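Speaker notes: the four states of Ridusero
Nanna Egilsson, July 8, 2025

Slide 1. The poems of Ásgeirsdóttir were issued as Ridusero in two volumes, then reissued as one. The first volume has 48 poems. The one-volume text has 161, including pieces never printed separately. State the totals before discussing order.

Slide 2. Dating. The manuscript dates and the printed dates disagree for the middle section. Follow the manuscripts. The Zoritz edition follows print and puts the sea elegies too late. Read the opening of the second elegy aloud, then pause.
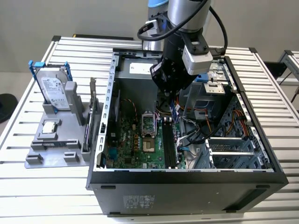 Slide 3. Open computer case with gripper, CPU socket and memory slots.

Slide 4. Collation. The Cidano printing ran to 300 copies. Variants fall in two groups: punctuation, mostly commas removed at line ends, and whole stanzas moved. Only the second group affects the argument. Handout, page 2, has the table.

Slide 5. Meter. Early poems keep a loose four-beat line. From the prison sequence on, line length follows the breath unit and rhyme is dropped. Skip the scansion example if short of time.

Slide 6. Open question: whether the March notebook was meant as a fifth state or as drafts for the fourth. Take questions on the notebook first.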